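How Loud Is Too Loud? Noise in Our School Library

By Ea Kragh, with lots of help from my lab partner Oduor Mushi
Tuesday, November 28, 2023

Why I picked this

I can't study with people chatting near me, and my brother can't study without music. So I wanted to know if noise really hurts memory or if I'm just picky! Oduor thought I was just picky.
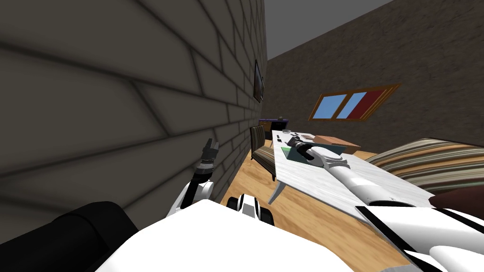

We started planning back in August, and our first idea (testing the whole school) was way too big. We settled on 20 classmates, all volunteers, all paid in cookies.

What we did

Everyone read a 300-word story about a made-up town called Trultstead, once in silence and once with cafeteria chatter playing. The second story was set in Gallitz, so they couldn't just remember the first one. Then they wrote down every detail they could.

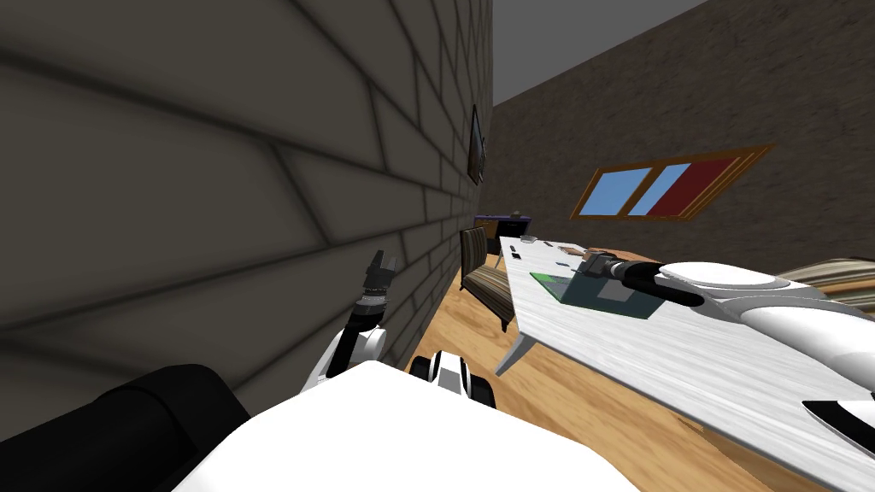
Did the music lovers do better with noise?
They did a tiny bit worse, same as everybody else, which made me pretty happy.

Scoring took forever. Oduor's handwriting is awful, and I had to redo his whole sheet (sorry, Oduor). The best score was 89 out of 100, and it came from the quiet round.
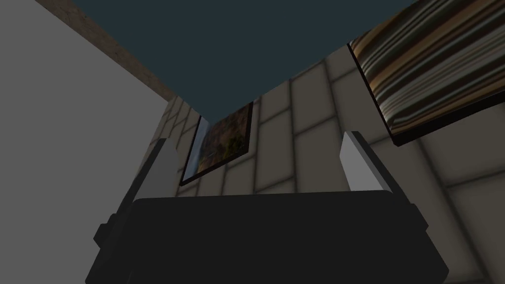 What I'd change

I'd mix up the order, so half the group gets the noisy story first. I'd also bring more cookies.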